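How to descale a kettle without the house smelling like a chip shop

Last updated: December

If you live in a hard water area, as we do, you'll know the chalky bits that end up floating in your tea. My neighbour Mirela swears by lemons, but I've settled on citric acid – it's cheap, it keeps for ages in the cupboard and it hardly smells at all.

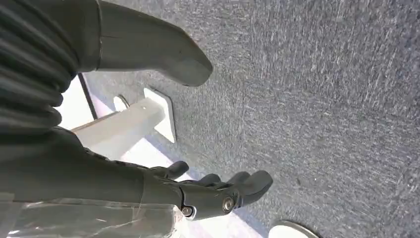

What to do

1. Unplug the kettle, let it cool and tip out any old water, along with whatever loose scale comes with it.

2. Fill it halfway with fresh water, bring it to the boil and switch it off at the wall.

3. Add two level tablespoons of citric acid, slowly, as it can fizz up rather a lot! Leave it for 23 minutes or so (I go and hang the washing out).

4. Pour it away and wipe round the inside with a soft cloth, once it's cool enough to get your hand in. Stubborn patches may want a second go.

5. Boil a full kettle of plain water, throw that away, then do it once more before you make anybody a cup of tea.

I do ours on a Wednesday, every seven weeks, and that seems to keep on top of it.

Filed under: Kitchen, Cleaning

We use cookies to remember your preferences. Accept | Manage settings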